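4.2 Long throw-ins and second balls

The throw-in is a wonderful thing to study, and we were delighted by how much the Durkport league gave us to work with. Our sample covers 148 matches over two seasons, with 15 clubs and 3,064 throw-ins taken in the attacking third. We coded each one as short, long or backward, then followed play until the ball went dead or the other side had clear control. Long throws by Guvura were coded twice, as their fullbacks often fake one first (a lovely habit, but hard on coders!).

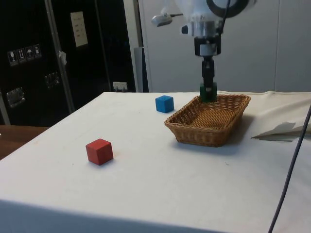
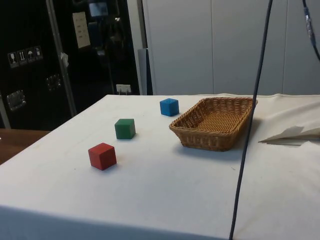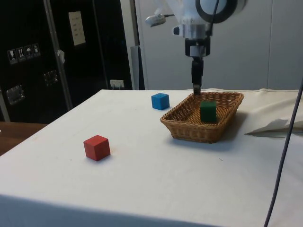 Figure 2. Colored cubes and a wicker basket on a white cloth.

Does a long throw count as successful if a defender heads it away?

It counts when the throwing team wins the second ball before it leaves the attacking third. A header that clears the zone is coded as a loss, even when the same team picks the ball up again at midfield.

Kuruc and Horkitz were the most exciting cases for us. Both place a spare player at the edge of the box, and Section 4.3 takes up where that player stands.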